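Print this article | E-mail this article
Reading time: 5 min
3 shares | 0 comments

4. Wrist-View Perception and Grasp Timing

4.1 Problem setting

The Plaver controller closes the gripper on the basis of two sources of information: the arm's joint state and the view from a camera mounted at the wrist. During the long approach to an object, the wrist view is generous. The whole object is usually visible, its outline is sharp, and the pose estimator described in Section 3 performs close to its offline accuracy. The difficulty lies in the last part of the motion. As the fingers near the object, they cover more of the image, the object grows beyond the field of view, and small movements of the wrist produce large movements of the picture. The estimator was trained mainly on complete views and has little to say about a short piece of rim seen between two fingers.

Earlier versions of the software handled this stage by freezing the last confident pose and finishing the motion without further visual input. That approach is acceptable for boxes and other objects with flat sides. It performs poorly on bowls, where a small error in height decides whether a finger passes inside the rim or lands on top of it. In trials at the Grarnville laboratory, rim contact before closure was the most common reason for an operator to stop a run.

4.2 Contact-stage estimator

We therefore added a second, smaller estimator that runs only when the planner reports that the fingers are within the contact zone. It does not attempt to recover the full pose of the object. Its output is limited to three values: the side on which the rim lies, the local direction of the rim in the image, and a blur score. The blur score is computed from image gradients outside a mask that covers the fingers. The mask is generated from the known gripper geometry and the commanded opening – no learned segmentation is used at this stage.

Figure 3. Wrist-camera view during a bowl approach. The left finger meets the rim while the right finger is over the interior of the bowl. Both fingers and the bowl are strongly motion-blurred.
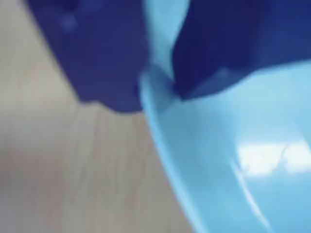
The blur score governs how much weight the controller gives to the visual estimate. When the score is low, the rim direction is used to correct the wrist angle before closure. When it is high, the correction is held at its previous value and the commanded speed is reduced until the score recovers. The hold is limited to 300 milliseconds. If no usable image arrives within that time, the arm backs away along its approach path and the planner is asked for a new grasp.

Two details of the implementation affected the results more than we had expected. The first concerns reflections. Glossy plastic returns light from overhead fixtures as pale patches with broken edges, and the first release of the estimator sometimes took the border of such a patch for the rim. The current release rejects any candidate edge that is not supported by a change in color between its two sides. The second concerns finger color. When the fingers and the object are of similar hue, a mask that is even slightly too small leaves a band of finger pixels in the image, and that band is easily mistaken for part of the object. The mask is now widened by 5 pixels on every side. This removes some useful rim pixels, a cost we judged acceptable.

4.3 Integration with the planner

The contact-stage estimator runs as a separate process and publishes to the same message bus as the Vadow planner. Messages carry the time of image capture, so the planner can discard any estimate older than its current motion segment. The Phillips logging tool records the image, the finger mask and the blur score together, and a run can be replayed offline with different thresholds. All threshold values reported in Section 5 were chosen through replay and then fixed before the final trials.

The estimator has one known limit. It assumes a single rim in the contact zone, and stacked bowls can present several nearly parallel edges. The present software treats such cases as unresolved and returns control to the planner.

Print this article | E-mail this article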